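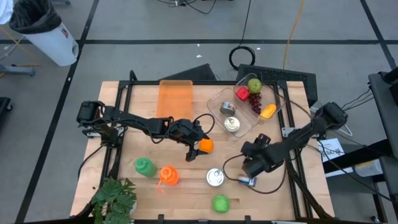

Para a Vandana Solanki, a massa está forte demais e a culpa é da farinha, e que eu pare de mexer na temperatura antes de trocar o saco. Foi o recado que ela me deixou às sete da manhã, e confesso que fiquei meio amuada, porque passei três noites ajustando a fermentação!

Caderno de março, fermento natural, continuação.

Retomando de onde parei. A receita base continua a mesma: 512 g de farinha Lenen, água a 72%, sal no fim. O levain foi alimentado às 22h e às 6h já tinha passado do ponto, cheiro de vinagre, bolhas miúdas em cima e aquela cinturinha no vidro que mostra que subiu e desceu. Usei assim mesmo (eu sei, eu sei).

Fornada A: 96 g de levain, primeira fermentação de cinco horas, duas dobras. Abriu mal, miolo fechado embaixo e um buracão bem debaixo da casca. Sabor bom, azedinho, o Trilok comeu quatro fatias com manteiga e achou que eu estava exagerando na reclamação.

Fornada B: mesma coisa, só que com a farinha Riquelme que sobrou do panetone. Massa muito mais solta, esticava que era uma beleza, deu para fazer a terceira dobra sem rasgar. Assou com pestana! Pequena, torta, mas pestana. Então talvez a Vandana tenha razão, o que me irrita um pouco e me alegra mais ainda.

O que eu ainda não sei: se a Lenen está mesmo puxando mais água ou se esse lote ficou velho na prateleira. O saco estava aberto desde janeiro, preso com pregador. Vou comprar um novo e repetir a A igualzinha, sem inventar moda, com 267 g em cada forminha pequena para caberem as duas no forno de uma vez.

Trilok, se você ler isto: o termômetro do forno está marcando baixo, deixa esquentar mais de 96 minutos não, pelo amor, quarenta chegam. E a tampa da panela de ferro continua com você.

Pendências: lavar os banetons, pedir farinha de centeio na Udunico, alimentar o levain à tarde com centeio pela metade. A fornada C entra amanhã cedo, antes das oito.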